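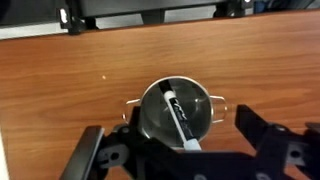 The meeting was called to decide how we count a trial as successful in the marker and pot task, and whether the results of the January round can stay in the report as they are. The Wasthorpe side presented first. Their point was that the rule in our protocol, "the object is in the pot", is too short for the cases we really have. With the marker lying diagonally in the steel pot, the black cap resting on the rim and the other end reaching past the lower edge, one scorer writes success and another writes partial. Both can defend their choice from the text of the protocol. The view from the wrist does not help enough, as the gripper hides the near side of the pot also when the fingers are open.

Minutes of the joint methods meeting, Gundwood and Wasthorpe groups
14 June 2022, held online

Present: four members from Gundwood, three from Wasthorpe, one from the Lưu laboratory. The Vastthorpe group sent written comments, which were read under item 3.

1. Minutes of the previous meeting
Approved with one correction. The word "calibration" in item 4 should be "scoring".

2. State of the data
The January round was planned for 2000 trials. The recording continued longer than planned and 2215 trials are now in the store. All of them have been scored one time. From these, 1263 were given the mark success by the first scorer. The second scoring has begun but is not complete, and the meeting agreed that no agreement value between scorers shall be quoted outside the two groups before it is finished.

Gundwood asked if the trials above the planned number should be used. There was a longer discussion. One opinion was that more trials cannot hurt. The other opinion was that we wrote down a stopping number before we started, and if we now use everything, a reader may ask why we did not stop. It was decided to report the main result on the planned number, taken in the order of recording, and to give the full set in the appendix.

3. Definition of success
Three proposals were on the table.

Proposal A, from Gundwood: success if the marker is supported by the pot only and does not touch the table. This is easy to say but the scorer must see under the marker, and from the wrist camera this is often impossible.

Proposal B, from Wasthorpe: success if the marker stays in the pot after the arm has gone back to its home position. It needs one more still from the end of each trial. Wasthorpe confirmed that the stills exist for the January round but they are stored in a separate folder and the names do not match.

Proposal C, from Vastthorpe by letter: keep the old rule and add a third class, "resting", for all cases where a part of the object is outside the rim. The letter says that a policy which lets the marker go across the rim has learned something different from a policy which puts it down to the bottom, and that one single number hides this.

The Lưu laboratory remarked that a marker may simply be too long to lie flat in a small pot, so "resting" would perhaps become the usual class for this object and tell us little. They suggested to check this by hand with the same pot before anything is changed. The meeting found this reasonable.

Decision: B is accepted as the main rule. C is used as an additional label in the second scoring, on trial, and will be looked at again in the next meeting. A is withdrawn.

4. Instructions for the scorers
The present sheet is 2 pages and the scorers say they read only the first. The sheet will be rewritten so that the rule and the doubtful cases stand together. Scorers shall not talk about single trials with each other until both have handed in. If a scorer cannot see the end of the marker, the mark is "not visible", and it is not allowed to guess from the earlier stills of the same trial.

Wasthorpe wished to have it in the minutes that "not visible" must not be counted as failure. Agreed.

5. Actions
Wasthorpe: match the names of the home position stills with the trial numbers.
Gundwood: write the new scoring sheet and send it to all groups for comments.
Lưu: make the test by hand with pot and marker, and report how the marker comes to rest.
Vastthorpe: send a short text for the "resting" label, with the limits of it.

6. Any other business
The wording of the abstract was raised but there was no time left. It is moved to the next meeting, as first item.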